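シェア 566　コメント 4

オーブントースター台の始業前点検、コメント付き版(2021年6月改訂)

Okcombeの作業場で使っている点検表に、私が普段ぶつぶつ言っていることを全部書き足したらこうなりました。元の紙は項目だけ並んだそっけないやつで、チェック欄にレ点を入れて終わりだったんですが、それだと新しく入った人が「で、どこをどう見るの?」となるんですよね。私も最初の週はそうでした。なので長いです。お茶でも飲みながらどうぞ。

対象は、卓上に据えた双腕でオーブントースターの扉を開け閉めする台、うちでBerntonと呼んでいる台です。遠隔操作でも自動再生でも同じ表を使います。項目は全部で9。番号順にやってください。とくに1と2は入れ替え禁止です!

1. 非常停止を押す、戻す、もう一回押す
□ 操作者の手が届くところにボタンがある
□ 押したら両腕とも力が抜ける(片方だけ見て安心しない)
□ 押した状態のまま次の項目へ

腕の下に手を添えてから押すこと。上から吊るような姿勢のまま力が抜けると、手首の重さでけっこうな勢いで落ちてきます。右腕がオーブンの上にいるときは特に。私はこれで指をはさんで、夕方までキーボードが打てませんでした。恥ずかしいけど書いておきます。
それから、ソフト側の停止ボタンは非常停止に数えません。画面にあるFerkikの赤いボタン、便利なんですが、あれは「止まってくださいとお願いするボタン」くらいに思っておいてください。

2. ケーブルの通り道
□ 上から垂れている線が、どちらの指先の可動範囲にも入っていない
□ 手首の下のループが扉の取っ手に引っかからない
□ 左腕の根元側、線が折れていない
□ コネクタの根元に引っ張りがない

うちの台でいちばん×がつく項目がここ。二本の腕の間を黒い線がだらんと通っていて、立って見ると何の問題もないように見えるのに、しゃがんで扉の高さから見ると「あ、これ指のすぐ横じゃん」となります。必ずしゃがむこと。机の正面、それから右側から。腕はゆっくり手で動かして、取っ手の位置まで持っていって確かめます。

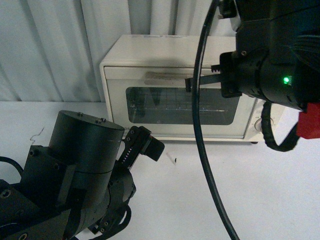
Morven Hallidayからは、線を結束バンドで縛るだけではだめで、腕をいちばん伸ばした姿勢でもう一度張り具合を見ないと意味がない、縛ったせいで逆に余裕がなくなった台をいくつも見てきた、という指摘をもらいました。まったくその通りで、前の版には「固定されていること」としか書いていなかったんです。だから今の版では「固定されていて、最大まで伸ばしても張らないこと」に直してあります。ありがとうございます、というか、前の版で点検してた皆さんすみません。

ループの大きさについてもよく聞かれるんですが、数字では決めていません。可動範囲の端から端まで手で動かして、張らず、何にも触れなければ○。動かさずに見た目で○をつけるのは×です。

3. 指先とねじ
□ 両腕のグリッパを手で軽くゆすってガタがない
□ 歯のついた指に欠け、糸くず、削りかすがない
□ 指先パッドがはがれかけていない
□ 見えるねじの頭が全部きちんと沈んでいる、または前回の印とずれていない

ねじには合わせマークを入れてほしいです。白のペイントペンで、頭から本体にかけて線を一本。増し締めしたら前の線を消して引き直す。消さずに線を増やしていく人がいて(心当たりのある人、あなたです)、どれが最新なのかわからなくなるんですよ。
歯の部分は懐中電灯を斜めから当てるとよく見えます。黒い部品は真上の照明だとのっぺりして、欠けがあっても全然わからないので。

樹脂の部品がついている台は、積層の筋に沿ったひびも見てください。爪でなぞって引っかかったらアウト。テープを巻いて続行、はナシです。

4. 手首のランプ
□ 電源を入れて、手首のLEDが緑に点く
□ 点滅していない
□ 本体の表示とソフトの表示が合っている

Berntonの緑は正常、という意味で使っています。でもですね、緑だから触っていい、という意味ではありません。ここを勘違いしている人が本当に多い! 緑は「通電していて動ける状態」なので、近づく側からすればむしろ注意の色です。手を入れるのは非常停止を押してから。緑だったので大丈夫だと思いました、という報告書はもう読みたくないです……。

5. 机の上
□ 使うもの以外が置かれていない
□ 小さい切れ端、ねじ、結束バンドの端が落ちていない
□ 天板の傷やひび割れらしき線は、前回の記録と比べて伸びていない

地味な項目なんですけど、私は好きです。白い天板に白い切れ端、これが見落とすんですよ。手のひらで机をなでるのがいちばん確実。目で見て何もないと思っても、なでると何かしら出てきます。オーブンの前のあたりは念入りに。
小さいゴミくらいで、と言われたことがあります。グリッパの歯に噛み込むと指が閉じきらず、閉じきらないと制御がもっと強く閉めようとする。それだけで書く理由としては十分かなと。

天板の線については、傷なのか汚れなのか判断に困ったら濡れた布で拭く。拭いても消えなければ端に日付を書いたテープを貼っておく。次の人が伸びたかどうか見られます。

6. オーブン本体の据わり
□ 脚が全部天板についている
□ 扉を手で開け閉めして、本体がずれない
□ 取っ手にゆるみがない
□ ガラスにひびがない
□ 中の網がまっすぐ入っている

扉は必ず人の手で先に開けてください。ロボットに最初の一回をやらせない。固かったり、逆にスカスカだったりすると、腕の力加減が前の日と合わなくて本体ごと引きずります。軽い家電だと本当にずるっと来ます。
本体の位置は天板に目印をつけて合わせるのが理想。ただ、テープの目印は熱や掃除ではがれるので、点検のたびに目印そのものも見てくださいね。目印がずれていて、みんなでずれた位置に正しく合わせていた、ということが去年の8月にありました。あの午後は長かった。

7. 熱と布
□ 開閉だけの作業なら、オーブンの電源プラグは抜いてある
□ 加熱する作業なら、背面のカーテンを外したか、メーカーの説明書どおりの距離を取った
□ つまみが切の位置にある
□ 消火器の場所を全員が言える

撮影や背景の都合でオーブンの後ろに布やカーテンがある台、多いですよね。うちもそうです。開け閉めの練習だけなら通電しないと決めているので、プラグは抜いて、先っぽを見えるところに置きます。引き出しにしまうのもなし。「抜いてあるはず」を「抜いてある」にするためです。
加熱ありでやる日は、別の表(301番の用紙)を上に重ねて使います。この表だけで加熱作業を始めないこと。301番は責任者のサインがないと有効になりません。面倒でしょう? 面倒なままにしておいてください、と私からもお願いしておきました。

つまみの位置も口に出して読み上げます。右腕の線がつまみの前に垂れていると見えにくいので、腕をどけてから見る。首を伸ばしてのぞきこむのは、腕に頭を近づけることになるのでやめましょう。 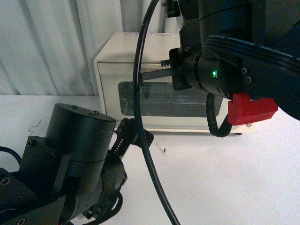 8. 速度と力の上限
□ 点検直後の一回目は低速モード
□ 扉に触れる区間の力の上限が、設定表の値と同じ
□ 前の人の設定が残っていない

設定の消し忘れ、これは私もやります。前の人が別の実験で上限を上げて、戻さずに帰って、次の人がそのまま起動する。なので起動したらまず設定表と画面を並べて、指で一行ずつ追ってください。値は暗記しないで。暗記していると、違う数字が出ていても読み流してしまいます。
低速の一回目では、扉に触れる直前で一度止めます。指の先と取っ手の位置関係を横から見て、ずれていたら戻す。ちょっとくらいなら引っかかるだろう、で進めると、取っ手の代わりにガラスを押します。

両腕を同時に動かす日は、片方ずつ通してから。左を動かしている間は右を退避位置に、右を動かすときは左を退避位置に。そのあとで両方。急いでいるときほど飛ばしたくなる手順ですが、腕同士がぶつかると修理の見積もりを見るはめになるので、ここは我慢です。

9. 人の立ち位置と声かけ
□ 操作者と見守り役が別の人
□ 見守り役が非常停止を持っている
□ 動かす前に「動かします」、返事を聞いてから動かす
□ 可動範囲の床テープの内側に誰もいない

返事を聞いてから、のところに線を引いておいてください。言っただけで動かす人がいます。返事は「はい」ではなく「どうぞ」に統一しました。「はい」だと、別の話への相づちと区別がつかないので。
一人しかいない日は動かさない。これもよく交渉されるんですが、答えは同じです。一人の日は記録の整理をするか、指先の掃除をするか、早く帰るかしてください。私のおすすめは三番目です。

記入のしかたについて少し。

○と×のほかに△を使いたいという要望がありましたが、なしにしました。△をつけた項目は結局だれも直さなかったからです。迷ったら×。×をつけたら、その場で直してもう一度最初から……と言いたいところですが、直した項目と、1と2だけやり直せばOKです。
コメント欄は空白にしないで、何か書いてください。「線の位置、昨日と同じ」でもかまいません。Pughの台ではコメント欄を必須にしてから、×の書き方がずいぶん具体的になりました。「ケーブル×」だけだったのが「右手首のループ、扉を全開にすると角に触る」になったんです。読む側はものすごく助かります。

用紙は台の横のクリップボードに。終わったものは裏返して箱に入れてください。折らないでね、スキャナが詰まります。

コメント

Rhydian Samuel
項目5の「手のひらでなでる」、うちでもやってみました。結束バンドの切れ端が出てきてぞっとしました。あと質問なんですが、薄手の手袋をしたままでもいいですか?

筆者
お、さっそくありがとうございます! 手袋は、なでるだけなら使ってください。切れ端の角で手を切った人がいるので、むしろ書き足すべきでした。ただ、袖口がひらひらするものや大きすぎるものは、腕に通電する前に外してください。次の版に入れます。

Morven Halliday
項目8、退避位置の確認方法も一行ほしいです。画面上の表示だけで「退避した」としている現場がありました。

筆者
ああ、確かに。目で見て、指差して、声に出す、で足しておきます。用紙の余白がもうほとんどないので、記入のしかたの字を小さくするかもしれません。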